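Travel Talk > Islands and Coast > Tatlow Island: two nights or day trip?

Started by saltbushmeg, May 2024

saltbushmeg
Hello everyone, long-time reader and very occasional poster. My husband and I are finally getting to Tatlow Island in November after putting it off for years (first the roof, then his knee, then the roof again), and I'd love some advice from people who've been over more recently than the guidebook has. We're coming from the mainland side at Tremlow with the car, and the question is whether to do the island as a long day or stay 2 nights.

What draws us is the old town around the harbour, the little whaling chapel with the painted ceiling, and the walk out to the Kinyua light. I've read that you can see the whole town on foot in an afternoon, which suits us, but I've also read that it's a shame to rush it. We're reasonable walkers as long as there's a bench now and then. We don't need nightlife. We do need a decent cup of tea.
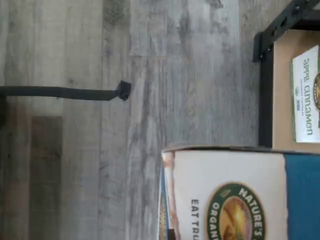
The other thing is the ferry. The guidebook says cars can go across but that it's hardly worth it, and then two pages later it recommends three drives! So which is it? We'd be happy to leave the car at Tremlow if there's somewhere sensible to park it. Any thoughts on places to stay would be very welcome too, nothing flash, a clean bed and a window that opens.

Thanks in advance, you've all been such good company while I've been planning this.

pelican_pete
Welcome, Meg! Stay the two nights. I'd go so far as to say don't bother with the day trip at all, and I say that as someone who did the day trip three times before I learned any better. You get off the boat with everybody else, you queue for the chapel with everybody else, you eat your sandwich on the seawall with everybody else, and then you're back on the boat just when the light goes gold on the harbour and the place settles down.

Leave the car. There's a gravel lot behind the Tremlow ferry shed and we've never had any trouble with it. The road on the island only goes as far as Notik Bay, and there's a bus for that.

harbourlights
Going to have to disagree with Pete a little, in a friendly way. Two nights is lovely in January. In November a good part of the town hasn't opened up for the season, and by the second evening you may find you've walked every street, read every plaque and eaten at both of the places that have their lights on. We did it two years ago and by the last morning my sister and I were playing cards in the ferry waiting room an hour and a half early. One night is plenty. Go over on the morning boat, do the chapel and the old streets that day, sleep, walk out to the light the next morning while your legs are fresh, and come home in the afternoon.

I'd also take the car, I'm afraid! The bus to Notik Bay runs twice a day outside summer and the second one comes back before you've had time to take your shoes off. If it's blowing a southerly, and it usually is, you'll be very glad of a car with a heater in it.

pelican_pete
Fair point about the bus, I'd forgotten they cut it back. But playing cards in a waiting room sounds like a perfectly good holiday to me.

Meg, on the walk to the light: there are 300 steps once you get past the second stile, so do have a think about your husband's knee. They're good wide steps with a rail on the seaward side and there are benches, one near the bottom and one at the turn where you get the first proper view of the lighthouse. We stopped at both. If he isn't up to it, the lower path goes round to a pebbly cove where you can see the tower from underneath, and I half prefer it. Take a thermos. Take something to eat as well, because the kiosk at the top keeps its own hours.

As for food on the island generally, it's good but there isn't a great deal of it, and the one grocery does a brisk trade in bread and sells out. We always stock up on the mainland before we cross, breakfast things mostly, and some crackers and cheese for the evening when you don't feel like going out again.
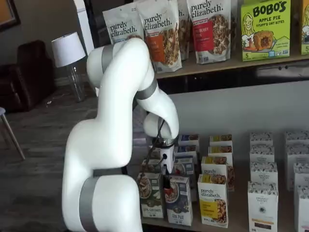

Marguerite thought the chapel should come before anything else, and early, before the first boatload has walked up from the wharf. The ceiling faces east, or rather the windows do, and she said the blue in the panels is a completely different colour at nine from what it is at noon. She'd also heard that they now cap it at 40 people, which I can't confirm, as the sign when we went only asked for a gold coin and no wet umbrellas.

saltbushmeg
Oh, this is all so useful, thank you both (and thank you to Marguerite, whoever she is, for the tip about the morning). I had no idea about the steps. I read that bit aloud over breakfast and there was a thoughtful silence, so I suspect we'll be seeing the lighthouse from underneath.

Is the chapel ceiling original? The guidebook is rather vague and just says "restored", which could mean anything from a light dusting to a full repaint.

harbourlights
A bit of both. The panels over the altar are the old ones, done by the whalers' wives in the off season if you believe the leaflet, and the ones nearer the door were redone after the storm took part of the roof. Once you know, you can tell. The old fish have much crosser faces. Do look for the small door on the left as you go in, which leads to a carved screen that a lot of people walk straight past. It's the finest piece of woodwork on the island and there's a single bare bulb to see it by. 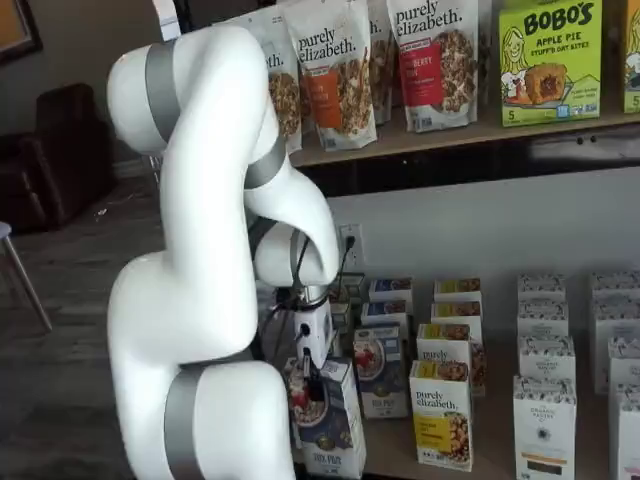
Kwok-wai Chuang

Hi all, sorry to come in when you've nearly got it settled. I go across most years to see my aunt, so I can fill in a few gaps.

First the car. It cost me $440 return last November with two passengers, and I nearly fell over at the window. If you're only staying a night or two that's an awful lot of money for a heater. There is a man who hires out small cars from the shed next to the wharf, by the half day, and for Notik Bay a half day is just right. Ring ahead, he doesn't keep many. So I'm with Pete on leaving yours at Tremlow, and with harbourlights on not trusting the bus.

Second, I'd gently argue with the idea that the town is shut in November. It's quieter, yes, and the big restaurant on the front doesn't open till the school holidays, but the bakery is open, the tearooms are open (proper pot, own jug of milk, Meg, you'll be fine), and the museum in the old customs house is open most mornings. My aunt says it's the best month of the year, because you can get a table and people have time to talk to you. She does say that about most months, mind you.

For a bed, I'd look at the streets behind the chapel and not the harbour front. The front is pretty but the fishing boats go out very early and they're not shy about it. A few of the old stone cottages up the hill are let by the night, simple places with thick walls and a kettle, and from the upper ones you look down over all the slate roofs to the water. It's a steep little pull up from the wharf with a suitcase, so pack light, or ask the cottage people if they'll fetch your bags in the van. Most of them will if you ask nicely.
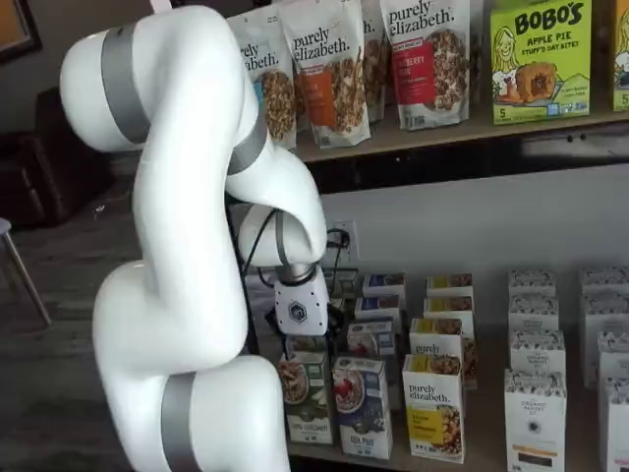

I should add that the wind can stop the ferry. It's happened to me once on the way over and once coming back, and the second time I had an extra night with my aunt and a very large fish pie. If you've got a flight to catch afterwards, leave yourself a spare day on the Tremlow side. There's plenty to do there, the botanic gardens are lovely and hardly anyone goes.

pelican_pete
$440! It was nothing like that when I took ours over. I withdraw any remark I may have made about people being tight with their money.

harbourlights
That's steep, I'll admit, we paid a good deal less, although there were only the two of us and it was my sister's tiny hatchback. All right, I'm converted on the hire car. I'm still saying one night, though!

saltbushmeg
Well, we've talked it over and we're going to do the two nights, with apologies to harbourlights. I've packed a deck of cards in my head already. We'll leave the car at Tremlow, hire the little one for a morning at Notik Bay, and be at the chapel door first thing to look at the cross fish. I rang one of the cottages up the hill this afternoon and the lady was so kind, she said she'd send the van down for our bags and did we want eggs.

One last thing and then I'll leave you all in peace. Is the cove under the lighthouse all right at high tide, or do we need to watch the times?

Kwok-wai Chuang

Watch the times. The path itself stays clear but the last 100 metres of beach go under, so go down on a falling tide and you'll have hours. The tearooms chalk the tides up on the board by the door every morning. Say yes to the eggs.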